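Week 4 handout: sorting a desk so you can work at it
Evening course in home organising, Drimbridge

Last week we did kitchens, and I promised you something smaller. 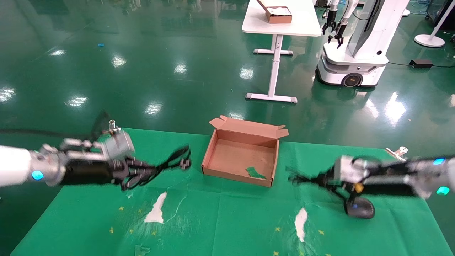

So, desks. I've been tidying other people's desks for 15 years and I still think the drawers are where you should start, even if it's the top that's driving you mad. If the drawers are full, whatever you clear off the top has nowhere to go, and by Saturday it'll all have crept back.

Take out one drawer at a time and tip it on to a sheet or an old cloth. I make two piles, used this month and not used this month, and I'm quite strict about it. Pens get tested on scrap paper. Spare leads get a label round them before they go anywhere (masking tape is fine), and if you can't say what a lead belongs to, put it in the maybe box.

The maybe box! A few of you asked how big. Shoebox size, no bigger. One client over at Jusalley had a maybe wardrobe, and we were there until nearly midnight.

Paper next week - please don't start it yet. Page 2 of the Plunodero booklet has the sorting chart, and we'll fill it in together.

For homework, do one drawer and write down what you threw out and what you couldn't bear to. I had 372 paper clips in mine last February, and I kept 200 of them, so I'm in no position to judge. Bring your list, and a pencil.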